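Clarnunix Inley 2 - subtitle and surtitle display unit for comedy and film venues

Product code 973
Page last revised 2022-08-02

Overview

The Inley 2 is a text display unit for venues that show comedy films, filmed stand-up and live stage acts to audiences who need the words in writing. It takes a prepared cue file or a live text feed and shows one or two lines of text below or beside the main picture. It replaces the first Inley, which is no longer made. Cue files written for the older unit open on the Inley 2 without conversion.

The unit was designed with small cinemas and touring shows in mind. It is carried in one case, set up by one person and run from a laptop or from the keypad supplied.

Timing for comedy

Most subtitle systems show a line as soon as the speech begins. In a drama this causes little trouble. In comedy the audience reads faster than the performer speaks, so the last words of a joke are read before they are said and the laugh arrives early. The Inley 2 deals with this through a setting called Hold, which splits a cue at a marked point and keeps back the second part until the operator releases it, or until a set delay has passed.

Hold points are entered in the cue file as a single vertical bar. The delay may be set for the whole file or for each cue. For filmed material, where the timing never changes, a fixed delay is normally enough. For live stand-up the delay should be turned off and each hold released by hand.

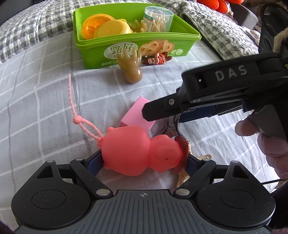

A second setting, Carry, keeps a line on display after its normal end time if the next cue has not been released. It is useful where a performer waits for laughter to die down and the pause differs from night to night. Carry and Hold can be used together. If both are on, Hold takes priority.

Improvised passages

Where a performer leaves the script, the operator can press Blank to clear the display, or Live to switch to typed text. Typed text is shown a whole line at a time when Enter is pressed. It is not shown letter by letter, as this was found to be distracting in a dark room. Pressing Return to Cue goes back to the next unused line in the file.

Lines can be skipped forwards or backwards during Blank without the audience seeing the change.

Display panel

The panel is matt black with amber or white text. Brightness is set by hand or by the light sensor on the upper edge. The sensor should be covered for shows that use strobe lighting, otherwise the text level will shift with each flash.

The standard panel is 179 cm wide. Two panels may be joined end to end with the Londik link bar, sold separately. Joined panels act as one display and need only one data cable, but each needs its own mains supply.

Strong language and alternative cuts

Many comedy titles exist in more than one cut, and a broadcast version may differ from the cinema version in both wording and length. A cue file can hold two text tracks against the same set of timings. The operator chooses the track before the show starts. The tracks cannot be swapped once the first cue has been released - the file must be closed and reopened.

If the cuts differ in length, use separate files. The offset tool moves every cue by the same amount and will not correct for scenes removed part of the way through.

Connections

Data: wired network or USB
Timecode: audio input, balanced, for use with film playback
Power: mains, locking connector
Control: keypad (supplied) or laptop running Belkadi Cue

Wireless control is not offered. Radio conditions in a full auditorium vary too much for release timing to be relied upon.

In the case

Display panel
Keypad and cable
Mains lead
Floor stand, folding
Printed operator's guide

Training

A half-day session on cue writing for comedy is offered to buyers and is led by Othmane Helmy, who wrote the timing section of the operator's guide. Those attending should bring a cue file of their own, in any state. The next session is in September.

Care

Wipe the panel with a dry cloth. Do not use glass cleaner, which marks the matt surface. The floor stand should be checked for loose screws after transport. Store the panel upright in its case - panels stored flat under other equipment can bow, and this is not covered by the guarantee.

Guarantee

2 years, parts and labour, return to base. The keypad cable is treated as a wearing part and is excluded.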